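How to Clear a Desk That Has Turned Into a Shelf
Filed under: Small Rooms
Updated 3rd September

You will need: one trash bag, one damp cloth, a box you don't mind looking at, and 13 minutes before you start reading old receipts.

Step 1. Leave the drawers alone. Drawers are where desk cleanups go to die. Work only on what's standing on top, starting along the back edge, where the tall stuff gathers.
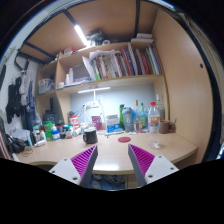 The back row, with a lamp behind it.

Step 2. Sort by what a thing is for. Drinks go in one group, things for your face and hands in another, cables in a third. My own desk is a Bremico with 2 legs that agree with each other, and in August it held all three groups plus a stapler I had already replaced. 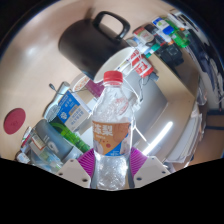
Bottles are the easy win, so do them first. Anything you have finished goes out, and anything you're "saving for later" goes to the kitchen, where later happens. Check the neck as well as the cap: a red ring like the one sitting loose under this red cap is easily missed. Then stand the mugs up, or better, wash them.

Step 3. Deal with the cables. Unplug what charges nothing. Coil the rest and tie each one. The Ferirar ties come 70 to a pack, enough for every cable you own and several you'll deny owning. 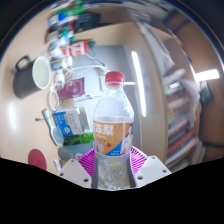
White cables and small bottles share the desk with a mug on its side.

Step 4. Wipe, let it dry, and put back only what you used this week. One coaster, one mug. The box goes on the floor until you miss something in it.

Next: Hanging a Brirby rail without losing your deposit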